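11월
작성: Perrine Aubert

손에 쥐는 그리퍼 시연 데이터를 이용한 투명 용기 조작 연구: 참가자(시연자) 모집

Zikance 조작학습 연구실은 손에 쥐는 그리퍼로 수집한 시연에서 조작 정책을 학습하는 방법을 연구한다. 이번 모집은 Koyama 과제의 두 번째 수집 단계에 참여할 시연자를 대상으로 한다. 모집 인원은 13명이며, 로봇 조작 경험은 요구하지 않는다. 연구실 소속 연구원과 첫 단계 참가자의 지원 자격은 아래 '지원 자격' 항에 따로 적었다.

1. 연구 배경

시연자가 그리퍼를 직접 손에 쥐고 작업하면 원격조종 장치 없이도 손목 시점 영상과 손가락 개폐량, 그리퍼의 궤적을 함께 기록할 수 있다. 기록된 궤적은 로봇 팔의 말단 좌표계로 변환되고, 정책은 영상과 최근 개폐량을 입력으로 받아 다음 구간의 말단 동작과 개폐량을 출력한다. 방법 자체는 새롭지 않다. Koyama 과제가 다루는 문제는 투명하고 액체가 든 용기에서 이 방법의 성능이 떨어지는 원인과 그 보완이다.

투명 용기에서는 세 종류의 오차가 겹친다. 첫째, 용기 뒤편의 물체가 유리와 액체를 통과하면서 왜곡되어 보이므로, 영상 인코더가 배경의 색 경계를 용기의 윤곽으로 취급하는 경우가 있다. 둘째, 천장 조명의 반사가 뚜껑과 유리면에서 시점에 따라 이동한다. 정책은 이 반사를 위치 단서로 학습하기 쉽고, 조명 배치가 바뀌면 접근 위치가 어긋난다. 셋째, 액체가 든 용기는 이동 중 무게중심이 움직여 같은 개폐량에서도 손가락과 유리 사이의 미끄러짐이 달라진다.

첫 단계에서는 시연 1,222건을 수집하였다. 불투명 용기와 투명 용기를 섞어 사용했고, 작업은 집기, 들기, 옮기기, 내려놓기로 제한했다. 같은 구조의 정책을 용기 종류별로 나누어 평가한 결과, 불투명 용기에서는 100회 시행 중 80회를 성공하였다. 투명 용기에서는 이 수준에 미치지 못했다. 실패 기록을 검토하니 대부분은 파지 이전의 접근 단계에서 발생했고, 나머지는 들어 올린 뒤 용기가 기울어지면서 발생했다. 내려놓기 단계만의 실패는 드물었다.

접근 단계의 실패는 파지 높이와 관련이 있었다. 첫 단계 지침은 파지 높이를 정하지 않았고, 시연자마다 뚜껑 바로 아래를 잡거나 몸통 중간을 잡는 등 차이가 컸다. 불투명 용기에서는 이 차이가 정책의 일반화에 도움이 되었으나, 투명 용기에서는 정책이 두 높이의 중간값으로 접근하다가 손가락 끝이 용기의 어깨에 닿는 사례가 나왔다. 두 번째 단계에서는 파지 높이를 시행마다 지정하고, 지정값을 시연의 조건 변수로 기록한다. 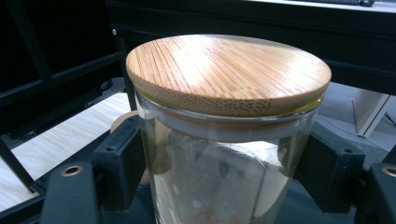 그림 1. 대나무 뚜껑 유리 용기의 상부 파지. 양쪽 손가락이 입구 바로 아래 측면을 누른다.

상부 파지 조건에서는 손가락과 뚜껑의 간격이 좁으므로 접근 궤적의 수직 오차 허용 범위도 좁다. 반면 손목 시점에서 뚜껑의 타원형 윤곽이 안정적으로 관찰된다는 이점이 있다. 연구실은 이 윤곽을 기준으로 용기의 축을 추정하는 보조 손실을 정책 학습에 추가하였고, 예비 실험에서 접근 방향의 분산이 감소하는 경향을 확인하였다. 다만 예비 실험은 시연자 한 명의 자료만 사용했다. 시연자 사이의 차이가 포함된 자료에서도 같은 경향이 유지되는지가 이번 수집의 주된 질문이다.

2. 연구 질문

가. 파지 높이를 조건 변수로 기록한 시연으로 학습한 정책은, 기록하지 않은 정책에 비해 투명 용기의 접근 단계 실패가 감소하는가.
나. 뚜껑 윤곽을 이용한 보조 손실은 뚜껑의 재질과 광택이 달라져도 효과가 유지되는가.
다. 시연자의 이동 속도 분포가 액체가 든 용기의 기울어짐에 미치는 영향은 어느 정도인가.
라. 한 시연자의 자료를 학습에서 제외했을 때, 제외된 시연자의 궤적을 정책이 어느 정도 예측하는가.

질문 라의 분석은 시연자 단위로 자료를 분할해야 하므로, 중도에 참여를 중단한 시연자의 자료는 이 분석에서만 제외하고 나머지 분석에는 동의 범위 안에서 사용한다.

3. 참가자가 수행할 작업

참가자는 손에 쥐는 그리퍼를 사용하여 탁자 위의 용기를 집고, 지정된 위치로 옮겨 내려놓는다. 한 회기는 교육 구간, 연습 구간, 본 수집 구간으로 구성된다. 연습 구간의 기록은 학습에 사용하지 않는다.

본 수집 구간의 시행 절차는 다음과 같다.

(1) 화면에 표시된 용기 번호, 파지 높이, 목표 위치를 확인한다.
(2) 그리퍼를 시작 위치의 거치대에 놓고 기록 시작 신호를 기다린다.
(3) 신호 후 그리퍼를 들어 용기에 접근하고, 지정 높이에서 손가락을 닫는다.
(4) 용기를 탁자에서 완전히 띄운 상태로 목표 위치까지 옮긴다.
(5) 용기를 내려놓고 손가락을 연 다음, 그리퍼를 시작 위치로 되돌린다.

용기를 끌어서 옮기거나 반대쪽 손으로 받친 시행은 무효로 처리하고 같은 조건을 회기 끝에 다시 배정한다. 용기를 잘못 잡은 경우에는 손가락을 열고 다시 접근해도 된다. 재접근이 포함된 시행은 유효하며 별도로 표시한다. 오류에서 복구하는 궤적은 학습에 필요한 자료이므로, 참가자가 임의로 시행을 중단할 필요는 없다.

용기의 종류, 액체의 양, 주변 물체의 배치는 시행표에 따라 운영자가 변경한다. 참가자는 배치를 정돈하거나 옮기지 않는다. 탁자 주변에 작업과 무관한 물체가 놓일 수 있으며, 이는 배경 변화 조건의 일부로 취급한다.

속도에 대한 지시는 하지 않는다. 참가자는 평소에 액체가 든 용기를 옮기는 속도로 작업하면 된다. 시행 시간은 기록되지만 보상 산정에는 사용하지 않는다.

4. 장비와 기록 항목

그리퍼는 두 손가락이 평행하게 닫히는 구조이며, 방아쇠로 개폐한다. 손목 시점 카메라는 그리퍼에 고정되어 있다. 좌표 추정은 영상과 관성 센서 자료를 결합하여 수행하고, 추정이 끊긴 구간이 있는 시행은 자동 검사에서 걸러진다.

기록 항목:
- 손목 시점 영상
- 그리퍼의 위치와 자세
- 손가락 개폐량
- 시행 조건(용기 번호, 파지 높이, 목표 위치, 액체의 양)
- 운영자가 입력한 시행 결과와 오류 구분
- 참가자 번호, 주로 쓰는 손, 손 너비

음성은 기록하지 않는다. 손목 시점 영상에는 참가자의 손이나 옷 일부가 들어갈 수 있다. 얼굴이 기록된 구간은 검수 단계에서 삭제하며, 삭제로 인해 궤적이 불연속이 되는 시행은 전체를 폐기한다.

학습된 정책의 평가는 Holik 평가대에서 수행한다. 평가대에는 수집에 사용한 것과 같은 형상의 손가락이 장착된다. 참가자는 평가대 운전에 참여하지 않으며, 로봇 팔이 동작하는 구역에 출입하지 않는다.

5. 지원 자격

- 만 19세 이상으로, 한국어 또는 영어로 된 작업 지시를 읽고 이해할 수 있는 사람
- 한 손으로 그리퍼를 들고 반복 작업을 하는 데 지장이 없는 사람
- 교정시력을 포함하여 탁자 위의 투명한 물체를 구별할 수 있는 사람
- 교육 구간을 포함한 전체 회기에 참석할 수 있는 사람

왼손잡이의 지원을 받는다. 첫 단계 자료는 오른손 시연에 치우쳐 있어, 자격을 충족하는 왼손잡이 지원자를 먼저 배정한다.

첫 단계 참가자도 지원할 수 있으나, 분석에서는 경험자 집단으로 구분한다. Koyama 과제의 정책 설계나 평가를 담당하는 연구원은 시연자로 참여할 수 없다. 손목이나 어깨의 통증으로 치료를 받고 있는 사람은 이번 수집에서 제외한다.

6. 장소와 시간

수집은 Wutton동 1층 조작 실험실에서 진행한다. 오전 회기는 오전 9시 30분, 오후 회기는 오후 2시에 시작한다. 지원서에서 가능한 회기를 모두 선택하면 배정이 쉬워진다. 교육 구간은 시작 시각에 바로 진행하므로, 지각한 참가자는 다른 회기로 다시 배정한다.

회기 중에는 정해진 휴식이 있으며, 참가자는 그 밖의 시점에도 휴식을 요청할 수 있다. 휴식 횟수는 기록하되 분석 변수로 사용하지 않는다. 실험실 내 음료 반입은 허용하지 않고, 복도의 휴게 공간을 이용한다.

7. 보상

보상은 참석한 회기 단위로 지급하며, 금액과 지급 방법은 배정 안내문에 명시한다. 시행의 성공률이나 속도에 따른 차등은 없다. 장비 이상으로 회기가 중단된 경우에는 전체 회기에 참석한 것으로 처리한다. 참가자가 중단을 요청한 경우에는 그 시점까지의 참석 시간에 비례하여 지급한다.

8. 자료의 이용과 동의

참가자는 교육 구간 전에 서면 동의서를 작성한다. 동의 항목은 연구실 내부 이용과 외부 공개로 나뉘며, 외부 공개에 동의하지 않아도 참여할 수 있다. 외부 공개 자료에는 참가자 번호 대신 새로 부여한 무작위 번호를 사용하고, 손 너비는 구간값으로 변환한다.

참가자는 자신의 자료가 공개본에 포함되기 전까지 삭제를 요청할 수 있다. 요청이 접수되면 원본 영상과 궤적을 삭제하고, 이후의 정책 학습에서 해당 자료를 제외한다. 이미 학습이 끝난 정책의 가중치는 다시 계산하지 않는다. 이 제한은 동의서에도 기재되어 있다.

9. 안전 사항

유리 용기를 취급하므로 발등을 덮는 신발을 착용해야 한다. 보안경과 얇은 작업용 장갑은 연구실에서 제공한다. 반지와 손목시계는 그리퍼의 손잡이와 간섭할 수 있으므로 본 수집 구간 전에 벗는다.

용기가 떨어지거나 깨진 경우 참가자는 그 자리에서 작업을 멈추고 운영자의 지시를 기다린다. 파편과 액체의 정리는 운영자가 맡는다. 해당 시행의 기록은 실패 자료로 보존하며, 참가자에게 용기 비용을 청구하지 않는다.

10. 지원 방법과 선정

지원서는 연구실 접수 창구 또는 Zikance 내부 모집 게시판에서 받을 수 있다. 지원서에는 다음 사항을 기재한다.

- 이름과 연락처
- 참석 가능한 회기(오전, 오후)
- 주로 쓰는 손
- 첫 단계 참여 여부
- 유사한 수집 작업 경험(없으면 비워 둔다)

작성한 지원서는 제목에 'Koyama 2단계 시연자'를 적어 접수 담당자 Huguette Vidal에게 제출한다. 접수는 11월 말까지이며, 인원이 먼저 충족되어도 예비 명단 작성을 위해 접수를 계속한다. 면접은 없다. 자격 확인 후 회기별 인원과 주로 쓰는 손의 비율을 맞추어 배정하고, 같은 조건의 지원자가 여럿이면 추첨한다.

선정된 지원자에게는 회기 시각, 보상 금액, 동의서 사본이 포함된 배정 안내문을 보낸다. 안내문을 받은 뒤 참석이 어려워지면 접수 담당자에게 알린다. 빈자리는 예비 명단 순서로 배정한다.

연구 방법과 분석 계획에 관한 문의는 Perrine Aubert에게, 일정과 보상에 관한 문의는 Huguette Vidal에게 한다. 분석 계획서는 수집 시작 전에 확정하며, 요청하는 지원자는 접수 창구에서 열람할 수 있다.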